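Storholm Teach Kit, two-finger version

The Storholm records tasks shown by hand or by remote control. In hand mode the joints go slack and the operator guides the gripper. In remote mode the leader arm drives it from up to 2 m away. Storage: over 4000 demonstrations. Nesting and stacking tasks can be taught with ordinary bowls and cups inside a taped work area. 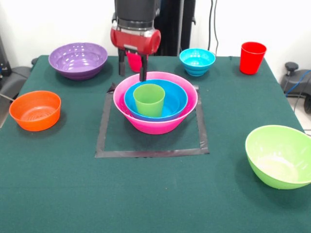
Maëlys Baudry writes that remote mode gave her cleaner finger paths on bowl rims, and that she keeps hand mode for the first approach only.

Both modes save to the same file format. Replacement finger pads: part 287, sold in pairs. Leader arm cable sold separately. Page updated 07/09/2025.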